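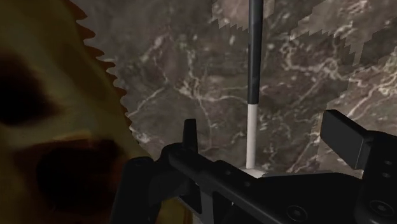
Wrist camera view in the simulated kitchen, jaws open either side of the thin rod.

Setting up the wrist camera on a simulated arm

I spent most of last week getting the wrist camera on our sim arm to behave, and Shazia Sethi asked me to write the steps down before I forget them. So this is my version, from the Hidora kitchen build. If you use a different build your menus might be named differently, but the order should hold up fine.

1. Start with the jaws open

Load the arm, open the gripper all the way and leave it there. You want both fingers in view with the gap between them clear, and a bit of the gripper body along the bottom. If you can only see one finger, fix the camera mount now (I tried to fix mine later and had to redo everything).

2. Give it something thin to aim at

Big objects hide a bad mount. A thin upright rod doesn't! Bring the arm in until the rod stands between the fingers, then check that it's near the middle of the gap. Mine is dark on top and white below, and I line up on the white part.

3. Look at what's crowding the lens

Anything really close to the camera goes soft and eats up a big chunk of the view, like that yellow thing on the left. I don't mind one blurry lump as long as it stays clear of the rod and both fingers. If it covers a finger, back the arm off and come in again.

While you're there, look at the edges of things. Jagged, stair-stepped outlines usually mean the render quality is set low. I leave mine low for setup and turn it up afterward, but Wafula Sang likes it high from the start and we've agreed to disagree.

4. Check the arm from the room camera

The wrist view can look perfect while the arm is somewhere silly, so switch to the wide view every time you move it. I look at where the black lower section comes down, what it's near on the counter, and whether anything long is sticking out past the sink. Then I save the pose with a name I'll recognize.

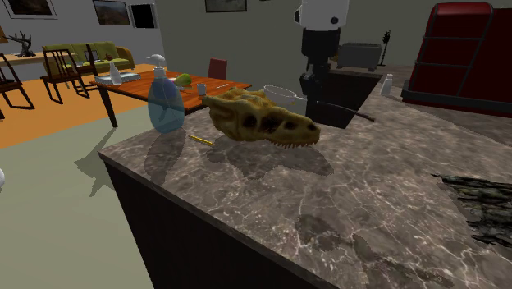

5. Run the repeat test

Now send the arm home and back to your saved pose 100 times. I log every run and compare the wrist view at the end of each one. On my first try 2 runs came back off-center, and it was a loose joint limit in my settings file. Tighten the limit, save, and run the whole set again from zero.

If you still get drift after that, send me the log along with your settings file. Tanko Okafor has a cleaner script for comparing the views, and I'll add it to this page once he's happy with it.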